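Segmentation mask loses the clear gray box, planner drives a finger into the wall

Posted by tfw_offset in Perception and Planning

I have a pick and place stack where the perception side was trained on wrist-view images from a hand-held gripper. Table, tinted see-through plastic box, one phone case with a clown print. The box is the place target. Views below, same setup in all of them.
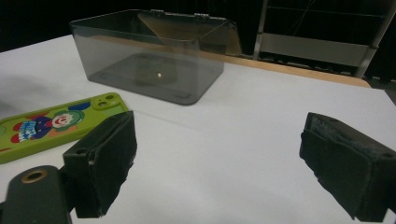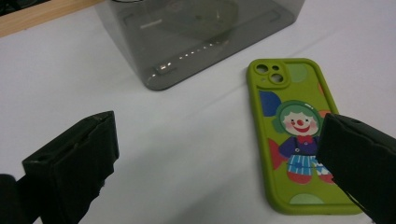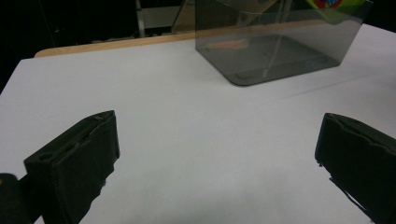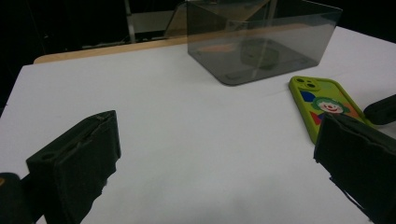

Wrist views of the tinted box, both fingers in view each time.

The mask for the green case is stable. The mask for the box is not. When the whole outline is visible I get a usable polygon. When the rim runs off the top of the view, as it does in the last two, the polygon collapses to the darker base and the planner believes the walls are a few millimeters high. It then plans a straight approach through the wall.

Second problem: the segmenter labels things seen through the plastic as separate objects standing on the table. In the second view there is an olive-green reflection in the container wall and I get a second "case" instance from it, at 0.61 confidence. The real case is on the right.

Setup: box detector retrained on 227 frames, 224 of them with a hand-drawn box mask (three were too blurred to label). Planner is Dakness with the default collision margin of 9 mm. Depth comes from stereo and is mostly holes on the plastic.

Is the right fix more data, or should I stop asking the mask for height?

Mohandas Bhat

Stop asking the mask for height. A single wrist view with the rim out of view contains no rim, and no amount of labeling will put it there. What you have is a known rigid object, so treat it as one.

What we run on a similar cell:

1. Detect the base footprint only. The base edge against a white table is the strongest contrast you have on that box. The front corners are rounded, so fit a rounded rectangle and do not rely on corner keypoints.

2. Intersect the footprint with the table plane. That gives x, y and yaw. You need decent extrinsics between camera and fingers for this.

3. Insert a collision mesh of the box at that pose, full height, walls as four thin slabs. If the walls taper, model the taper. Do not use a solid block or the planner will refuse to place anything inside.

4. Latch the pose. Update it only when the footprint fit residual is under your threshold, and never let a partial view shrink the mesh.

The lid needs its own entry. In your first view it is open and standing up behind the box. Add it as a separate slab with a hinge angle parameter. If you can't estimate the angle, sweep the volume and forbid all of it. We lost a finger pad to a lid that was missing from the planning scene, and the log looked perfectly clean.

For the ghost instance: once the box mesh is in the scene, project it back into the image and suppress any new instance whose mask falls more than 80 percent inside the projected walls, unless your tracker already had an object placed in the box. You lose first-time detection of things inside the box. For a place target that was acceptable to us.

Depth: mask it out over the projected box before it reaches the occupancy map. Stereo on tinted plastic returns holes plus a few confident wrong points, and the wrong points do the damage. Our map was marking free space inside the wall — same symptom as yours, different cause, so check that first. Toggle the depth layer off and replay one failed plan. It takes a minute.

skitwood_user

Just raise the margin. I went from 9 to 18 in Skitwood and it stopped hitting stuff

tfw_offset

Tried that before posting. At 18 mm there is no valid place pose between the side walls with the fingers open. It also doesn't help if the wall isn't in the map, the margin only inflates what is there.

I replayed with depth off as suggested. Two of the four failed plans still go through the wall, the other two now fail with no path, so both causes are present. Switching to footprint plus mesh.

poojary_dev

Adding to the above. Check that your fingers are masked too. They take up a lot of the lower part of every view, and the padding has a ragged edge, so a fixed polygon cut from the CAD model leaves a fringe. Ours was getting segmented as clutter on the table next to the object. I dilate the finger mask by 6 pixels and apply it before the detector, in training as well as at run time. If you only do it at run time the detector sees a black border it has never seen, and recall drops.

Also in the second view the right jaw covers part of the clown print. If you use the print for orientation, test it with that side hidden. I'd use the camera cutout and the case outline, and keep the print as a tie breaker.

On footprint fitting, Mosow has a rounded rectangle fitter, but the corner radius is fixed by default. Set fit_radius to true or the yaw will drift by a degree or two.

Contact | Terms | Copyright Perception and Planning Help, posts belong to their authors | Back to top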